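*Workshop tips, updated June 23, 2025*

## Opening up an old workstation without making it worse

Big office workstations get sold off by the pallet, and sooner or later one of them ends up on your bench. Mine cost less than the gas I burned fetching it from the Namotari surplus barn, which should have told me something. They're good machines to learn on all the same. They're roomy, they're heavy enough to stay put, and you can't ruin one nearly as fast as you can ruin a new one. You can still ruin one, though.

**Before the lid comes off.** Pull the plug. Then press the power button for a few seconds, which feels silly and drains what's left in the supply. Touch bare metal on the case before you touch anything green. Clear the bench of coffee. I know where yours is.

**Screws.** An ice cube tray beats every magnetic mat I own, and I own too many. One cell per stage, filled in the order you take things apart. The Tutska tray with the lid survives being knocked off the bench (tested in March, twice). An egg carton does the same job if you eat eggs.

**Dust.** Take it outside. Short bursts, can upright, and hold any fan still with a finger so it doesn't spin itself silly. Don't use the household vacuum, however reasonable it looks standing there in the closet.

**The socket.** An empty CPU socket is the most delicate thing you'll meet in the whole box. Never wipe it, never blow on it, and never lean over it holding a screwdriver while you think. If the board has two, work on one and leave the cover on the other. 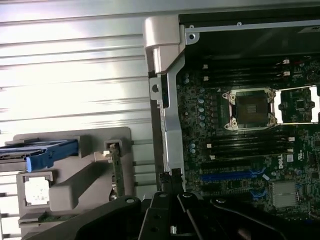

Dolores-from-the-barn types aside, most people who write in have one complaint, and a reader put it better than the rest: you keep telling us to cover the socket, but the covers vanish the minute they come off, so what are we meant to use? A clean piece of stiff card, cut bigger than the bracket and taped to the metal, will do for an afternoon. For anything longer, buy a proper cover. They cost next to nothing. Tissue is out, and so is cotton wool, which sheds and snags and will have you hunting for tweezers at midnight.

**Memory.** Open the latches all the way before you pull. Both ends, please. When a stick goes back in, line up the notch first and press evenly until the latches close by themselves. If you're pushing hard enough to grunt, it's in backward.

**Paste.** A dab the size of a small pea. My tube of Ososar says it's good for 400 applications, and at the rate I used to lay it on I got 4.

**Cable ties.** Cut the old ones with flush cutters, pointing away from the board. I keep a cheap Le Goff pair for this and nothing else. It has also been used on zip bags, a seed packet and one toenail.

**Notes.** Write down which slot each card came out of, on paper, before lunch. After lunch it's guesswork.

Next up: what to do with the side panel that no longer slides back on. Mine is holding up tomato plants.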